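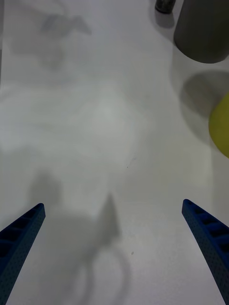
Judlow, the tableware supplier, has added a two-color set of paper cups to its range for office kitchens, break rooms and small meeting spaces. The line is called Flitell and comes in gray and yellow, and it goes on sale in December through the company's trade catalog. Judlow says the colors were chosen with white tabletops in mind, where a dark gray shape and a yellow-green one are easy to pick out even when the light is uneven and shadows fall across the surface. The company tried 18 shades on white tables before settling on the final pair.

Flitell cups are meant to hold drinks, but Judlow is also selling them as small table organizers. The company found that many of its customers were already using paper cups this way, standing them at the far side of a meeting table or on a counter to hold small bottles, cans, stir sticks and sugar packets. The new cups are sized for that use as well as for pouring.

"People put things in cups. They always have," said Nektarios Papadakis, head of product at Judlow. "We used to sell a white cup and a brown cup, and customers told us they wanted to be able to say 'juice goes in the gray one' and have everyone in the room understand it. So we made a gray one and a yellow one."

How the cups are used

Judlow suggests giving each color one job and keeping to it. In a typical setup, one color takes small bottles and the other takes cans, and the two stand next to each other with a gap between them so that a hand can get in easily. A small plastic bottle can lean inside the gray cup with its red cap facing up, and the yellow cup has room for a dark beverage can standing upright and another lying lower down.

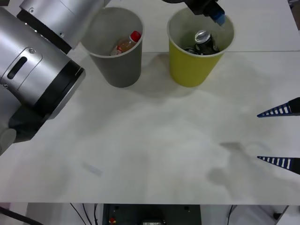
Tested in working break rooms

Before the launch, Judlow placed the cups in nine break rooms run by Rirkema, a workplace catering company. Staff at each location set out the cups in the morning, filled them during the day and cleared the tables in the evening. Rirkema sent its notes to Judlow every month for six months.

The notes led to two changes. The base was made a little heavier after staff reported that an early version tipped when a can was dropped in at an angle. The rim of the yellow cup was also adjusted so that it kept its shape when cans were taken out and put back several times in one day.

"Our people clear a lot of tables," said Graham Fairclough, operations manager at Rirkema. "What they wanted was a cup that stays where you put it and that you can find when you look across the room. The gray and yellow did that. We had less mixing up of the drinks, and clearing at the end of the day went faster at most of the locations."

Rirkema has ordered the cups for its other break rooms and will begin using them when the line goes on sale.

Packing and supply

Flitell cups are packed in cases of 435, with both colors in every case. Customers who need only one color can order it separately through their usual sales contact. The cups are stacked in sleeves, and each sleeve is marked with its color on the end so that it can be read from a shelf.

Storage and delivery will be handled by Nikolaidis, which already carries Judlow's plates and napkins. Orders placed before noon will be packed the same day. Existing customers can add Flitell to a standing order without opening a new account.

Sample packs are available on request to offices, schools and caterers. Each pack has both colors and a printed sheet showing suggested table layouts.

About Judlow

Judlow supplies paper cups, plates, napkins and serving items to offices, caterers and event organizers. Its products are sold through its own catalog and through trade distributors.

Press contact: Judlow Press Office. Product samples and print-quality photographs can be requested from the same office.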